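Jakville Supported Housing: progress report to the Ormsby Fund
Reporting period ending September

Work on the Skadon building has kept to the revised schedule. Of the 30 rooms in the grant, 20 are now let and the rest are waiting on fire doors, which the supplier has promised for next month. Plumbing on the second floor is finished. The boiler passed inspection at the second attempt, after a faulty valve was replaced under warranty.

Spending stands at 81 percent of the award. The overspend on wiring that we reported last time has been covered from the contingency line — we do not expect to ask for more. Insurance came in lower than budgeted.

We received 53 applications through the county referral desk. Elīna Luik interviews each applicant and agrees on a support plan before a lease is signed. Two tenants have moved on to private rentals. One left without notice, and the room has been let again.

Tenants asked for somewhere to sit and write, so the standard furniture list was changed in the spring to include a desk and an office chair. Rasmus Lepik prepared the room layouts.

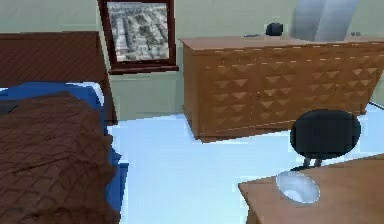

Room layout with bed, dresser, desk and office chair (computer rendering).

Still open: the parking agreement with the city, the lease on the laundry machines, and a second night worker. The night post has been advertised twice. Interviews for the third round start once the pay scale is approved.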